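34 Shares
7 Comments

Behind the Rope Line: A Conversation With the Host of Firnen

The weekly entertainment program Firnen has covered premieres, award ceremonies and charity galas for 9 seasons. Its host, who began as a production assistant and took over the microphone in the second season, met with the Harms Press Club in March to discuss the state of celebrity interviewing and the program's move to a new studio.

The host's introduction to the profession was a modest one. The first assignment was a regional film festival at which most of the invited actors did not appear. "I had prepared questions for six people and I spoke with one," the host recalled. "He was very kind about it. He gave me four minutes when the schedule allowed two, and I used three of them badly."

Preparation has remained a central concern. The program's research staff assembles a short file on each expected guest, including recent projects, earlier interviews and subjects the guest has already been asked about many times. The host reads every file the night before an event and leaves it in the car. "If I have paper in my hand, I look at the paper," the host said. "The guest notices that immediately."

Asked whether publicists have gained too much control over what may be discussed, the host gave a measured answer. Firnen does not submit questions in advance, although it will confirm general topics. On two occasions last season the program declined an interview when the conditions were judged to be too narrow. "We lost those guests to other outlets, and I understand why management was concerned. I would make the same decision again."

The conversation then turned to fashion coverage, which accounts for a growing share of the program's mail. Firnen received 2,181 viewer letters and messages last season, many of them about gowns and jewelry. The host has asked correspondents to speak with designers as well as the people wearing their work. A segment on the eveningwear label Tirar, filmed largely in its fitting rooms, drew more replies than any other that season.
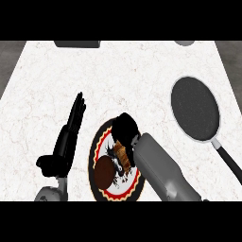
The move to the Idico building will give the program a permanent interview set for the first time. Earlier seasons relied on hotel suites and borrowed lobbies, where the lighting changed with the weather. The host was consulted on the furnishings and admitted to strong opinions about surfaces. White marble with reddish-brown and gray veining, of the kind seen on the countertop here, was considered for the main table. The host favored a plain dark finish. "Marble is handsome in a room, but under studio lights the pattern competes with whoever is sitting behind it," the host said. The matter has not been settled.

The host expects to continue for at least two more seasons and hopes to bring longer interviews into the schedule. A late slot, after 10 p.m., is under discussion with the network. "Four minutes on a carpet is a greeting," the host said. "I would like to hear how the answer ends."

7 Comments
Share this article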